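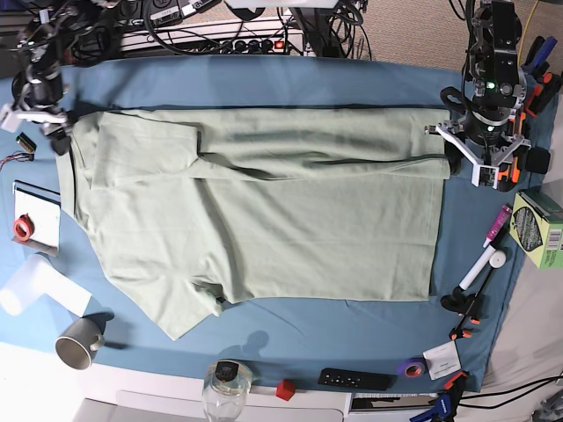 Dalal reckons the sleeves ought to go in before anything else, and that a T-shirt folded long side first will always come out lopsided on the shelf. She said so twice on Friday, once at the bench and once over tea, and I promised to write it down properly, so there it is.

My own way is still to bring the long side over first, smooth the band from collar to hem, and only then worry about the sleeves. I learned it on pillowcases, which is perhaps the trouble – a pillowcase has no sleeves to wander off on you. Still, I like having one good straight edge early on, and the light jersey shirts (the sage green especially) seem to me to crease less when the first fold is a long one.

The blue cloth stays, by the way. Crescencio wanted to go back to the bare table, but thin cotton slides about on that white top and I was forever pulling hems straight.

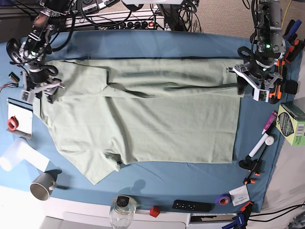

The other thing I keep meaning to sort out is the bunching at the bottom. If the lower sleeve isn't laid flat before the second fold, it makes a lump that no amount of patting will shift, and the finished shirt sits proud of the pile. Joelle flattens hers with the side of her hand, working outwards from the middle, and her stack for the Gulldale shelves was a good deal neater than mine (I did look!).

To try next: Dalal's sleeves-first way on the same shirt, then mine again, and lay the two side by side. Ask Qusai whether the Lerska box takes a 33 cm fold or something narrower.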